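Buscar en los apuntes del curso

Cuidado y doblado de textiles domésticos
Tema 9: la toalla de rizo
Escuela de Oficios Mancuso – 23 jun 2026

Empezamos por la toalla, como todos los años, y ya sé que a más de uno le parecerá poca cosa después de las sábanas ajustables del tema anterior. Tened paciencia conmigo, que el rizo tiene su carácter: abulta, se resbala sobre sí mismo y disimula muy bien un canto torcido hasta que lo pones en la pila. Antes de tocar nada, extendedla entera sobre la mesa, pasad la palma desde el centro hacia fuera y buscad las franjas tejidas, que os servirán de guía, y la etiqueta de cuidado. 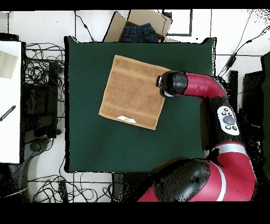
Figura 1. Toalla de rizo extendida, con la etiqueta blanca cerca del borde inferior.

Si la toalla queda algo girada respecto a la mesa no pasa nada, siempre que sus propios bordes coincidan entre sí. El primer doblez se hace llevando canto con canto, sin tirar de las esquinas (el rizo cede y luego no hay quien lo cuadre), y se asienta con el antebrazo, despacio. En la lavandería del hotel Kestusitz, donde hicimos las prácticas de noviembre, se doblaban 821 piezas por turno, y aun así se repasaba cada pliegue con la mano.

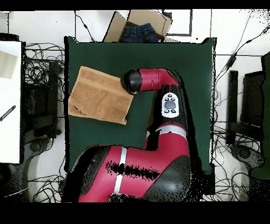
¿Conviene planchar la toalla antes de doblarla?
Mejor no: el calor y la presión aplastan el rizo y le quitan capacidad de absorber. Basta con sacudirla bien al sacarla de la secadora y doblarla cuando esté seca del todo.

Pasamos ahora a guardar, que es donde se estropea la mitad del trabajo.
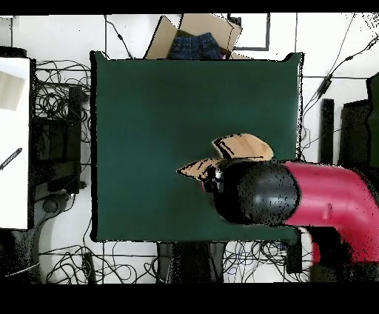 El armario se ordena por peso y por uso, con lo grueso abajo y lo de diario a la altura de la mano. En la ficha Castimine tenéis las medidas de balda que recomendamos. Para lo que va en caja, abrid bien las solapas hacia fuera antes de meter la ropa, tal como está la caja de los vaqueros, y colocadla pegada a la mesa para no ir y venir con la prenda en el aire. Un vaquero doblado admite peso encima; una toalla, bastante menos – dejadla siempre para el final.

Para la próxima sesión: leer la página 82 del cuaderno Cusik y traer una toalla de casa, cuanto más usada mejor.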